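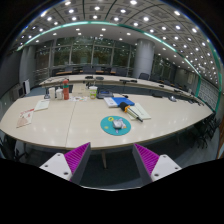 MEETING PROCEDURE AND MINUTE-TAKING
Unit 5: The Agenda and the Record
Course handout, Organisational Administration

Prepared by Seema Khurana and Osamu Kudo

Set reading: Chapter 2 of the course reader, to be completed before the November seminar.

Purpose of the agenda

An agenda gives members notice of the business to be transacted. Under most constitutions, a decision on a matter of which members had no notice may be challenged, and the chair should be slow to accept substantive motions under general business. Items should be worded so that an absent member can tell what is proposed. "Lease" is inadequate; "Renewal of the Jumer office lease for a further term" is sufficient.

Quorum

A quorum must be present when the meeting opens and, unless the rules provide otherwise, whenever a vote is taken. Where the rules set the quorum as a percentage, the secretary calculates the figure beforehand from the current register. A body with 40 members and a quorum of one quarter requires ten. Vacant positions are treated differently from one jurisdiction to another, and students should consult the governing instrument in each case.

Form of the minutes

Minutes record decisions. They are written in the past tense and in the third person, and they do not attribute remarks to individuals unless a member asks for dissent to be noted. A suitable entry reads:

4.2 Catering contract. Moved R. Amano, seconded M. Fujimoto, that the quotation from Likoria be accepted. Carried.

Amendments are recorded in full, including those that were lost. Draft minutes should be circulated within five working days and marked as unconfirmed until the next meeting adopts them.

Assessment

Students will attend the simulated meeting chaired by Hinata Kuroda and submit a set of minutes together with a commentary of 2,000 words. The commentary should address one procedural difficulty that arose and cite the relevant rule. Late work is subject to the penalties set out in the unit outline. Requests for an extension are to be made in writing to the unit coordinator before the due date.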